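From: Bontu Nigatu
To: lab-equipment list
Date: Wednesday, August 20, 2025
Subject: Re: [lab-equipment] Gripper budget, second arm or not?

On Monday the purchasing office wrote:

> Before I open the order with Womedex I need to know three things.
> 1. Are you buying one gripper or two?
> 2. Do you still want the Ciobanu wrist mount?
> 3. Can the simulation license wait until next year?
> The equipment line has 17 thousand left in it and two other groups
> are asking about the same money.

Answers in order, with some renders from the sim.

1. Two grippers. The second is a spare. Womedex quotes a lead time of up to 58 days, and if we break a finger in the fall we lose the rest of the term.

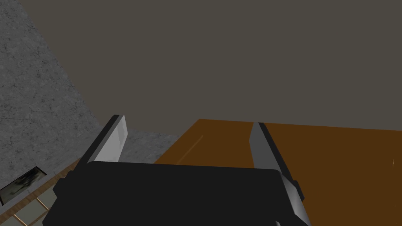

The quote has the fingers and pads as separate lines. Please keep them separate. Pads wear out and I would like to reorder them without a new approval each time. Put down 5 sets for the first year.

2. Yes on the wrist mount, but hold it until Lavadach confirms the bolt pattern. I asked them last week and have only had an automatic reply. If they say no, we go with their own mount and the price difference is small enough to come out of supplies.
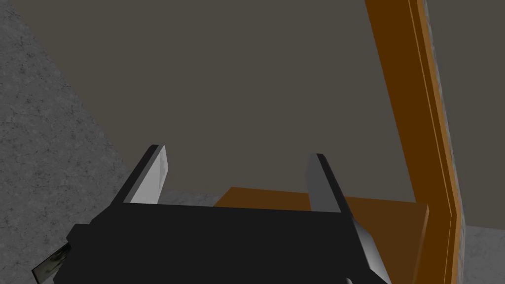
I also need a decision on the table. The wood one in room 2 is fine for a single arm. I don't want to pay for a steel bench out of this line, so please take it off the draft. Facilities may have one in storage.

3. The license can't wait. We are planning reaches in Fluveck before any hardware arrives, and the trial runs out at the end of August. The view we work from is behind and above the gripper, jaws open.

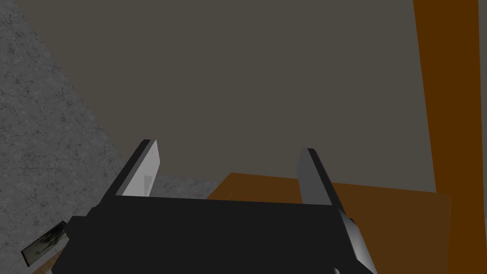 Render: B. Nigatu, Fluveck trial license

If the single seat is cheaper, take the single seat. We can share it by signing up for hours. The floating license was my request in the spring and I'm withdrawing it.

One thing missing from the draft is shipping. Womedex adds it after the order is placed, and last time it went on my travel line. Please ask for it in writing this time.

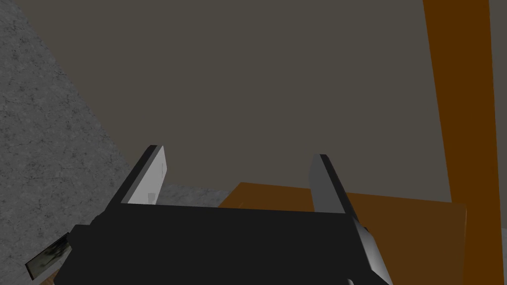
Open gripper in the sim, with the brown block behind it and the orange-brown post on the right.

I can sign tomorrow after lunch. If the other two groups need part of the money, cut the spare pads first, then the second gripper. Leave the license alone.

Bontu

_______________________________________________
lab-equipment mailing list
To unsubscribe, write to the list owner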